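Open wire shelving in the Skeltham playroom

A short gallery on the black wire unit in the Skeltham playroom, for readers who asked how open shelving copes with soft toys, small boxes and the odds and ends that have no cupboard. It follows the earlier page on the Kunari drawer units and uses the same headings where they apply.

Frame and load

The unit is a four-post type on castors. Shelf height is set by split sleeves that clip to the posts, and the shelf collars drop over them and tighten under weight. Our sleeves are the Collet pattern. They are sold in bags, and the bag always seems to run out one short. Each shelf was given a working limit of 3 kg per toy box, which nothing in the playroom comes near.

Castors are a mixed blessing on carpet. They roll well enough when the unit is pushed from low down, but a push at the top tends to rack the posts before the wheels move. The rule in the room is to hold the unit at the second shelf or lower and to move it with the top shelf clear.

Mesh and small items

Wire shelves let dust through, so there is less to wipe and more to vacuum. The drawback is that narrow feet and thin edges catch in the grid. Anything under 90 mm across goes in a box first. Flat card liners cut to 300 mm strips were tried on the Sukham unit in the hall - they slid forward each time something was pulled out, and have not been repeated.

Sorting order

Soft toys go at a height a child can reach while standing. Cartons and hard toys go underneath. Upright boxes are kept together towards one end, where they do not fall over as the plush is taken out and put back.

The unit and the floor
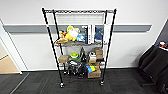
Four levels against the white wall. Plush on the second shelf, with the large yellow one easiest to find; cartons and a tall black bottle on the third. 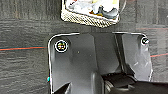
Grey low-pile carpet with thin red and teal lines, and a flat printed pad with a crosshatched beige border.
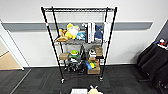

The second shelf from a higher angle, with a white paper bag over the rail at the right-hand end. The green and white toy is on the shelf below.

Cleaning is done on a Monday with the brush head on the vacuum, working from the top level down. The mesh can be wiped with a damp cloth, but the underside of each collar needs an old toothbrush. Plush is shaken outside first. Castors are turned by hand and checked for carpet fibre, which winds round the axle and will stop a small wheel altogether if left through the winter.

Replacement feet are also available for this type of post. They use the same thread as the castors and lower the whole unit slightly. We have a set in the drawer and may fit them in December, once the carpet has been cleaned.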